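Support > Zutico Office Phones > Set-up guide > Section 4: Connecting the base unit

4 min read

Section 4: Connecting the base unit

Follow this section once the base unit is fixed in place (Section 3). You will need the grey cable from the box, a free port on your network switch and the 12-character site code from your welcome letter. If you are adding handsets to a working system, go straight to Section 6.

Before you start

Choose a time when the office can do without its phones. Calls already in progress will drop when the base unit restarts. Most small offices do this after 5 pm, or first thing before the lines open.

Caution: Use only the power adapter supplied. Adapters from the older Aseo range have the same plug but a different voltage and will damage the base unit.

4.1 Connect the cables

1. Switch off the base unit at the wall.
2. Push one end of the grey cable into the socket marked LAN on the back of the base unit until it clicks.
3. Push the other end into any free port on your network switch. Do not use a port set aside for an uplink or for guest Wi-Fi.
4. Label the cable at both ends. A strip of masking tape will do.
5. Switch the base unit on at the wall and wait for the front light to turn steady green. This can take up to four minutes.

Note: If your switch supplies power over its ports, you can leave the adapter in the box. Check the switch's own manual first - on many models only some of the ports supply power.
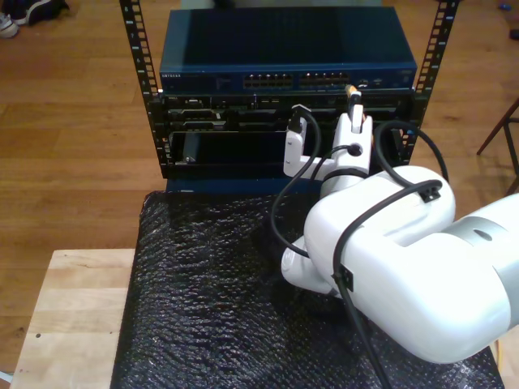

If the light stays amber, the base unit has power but has not been given an address. Unplug the grey cable, wait ten seconds and plug it into a different port. If it is still amber after that, restart your router and repeat step 5.

4.2 Enter the site code

1. On any computer in the same office, open the Zutico set-up page printed on the underside of the base unit.
2. Type the site code in capitals, without spaces.
3. Select your area from the list. Customers in Noldale and Ene should choose "North".
4. Press Save. The base unit restarts by itself.

Do not switch off during the restart. The front light flashes blue while settings are being written.

4.3 Make a test call

1. Lift any handset and dial 433. You should hear a recorded message followed by two short tones.
2. Hang up, then dial 992. The system rings you back within a few seconds.
3. Ask someone to call your main number from a mobile.

If 433 works and 992 does not, incoming calls are blocked. This is nearly always a firewall setting. Turn off "SIP ALG" on the router if it has one, and open port 1370 for the base unit only.

Caution: Emergency calls will not work during a power cut unless the base unit, the switch and the router all have battery backup. Keep a charged mobile in the office.

Changes to this section: steps 4.2 and 4.3 revised in August by Orathai Meesuk, checked by Parisa Zamani.

Next: Section 5, Naming your extensions

3 comments | 12 shares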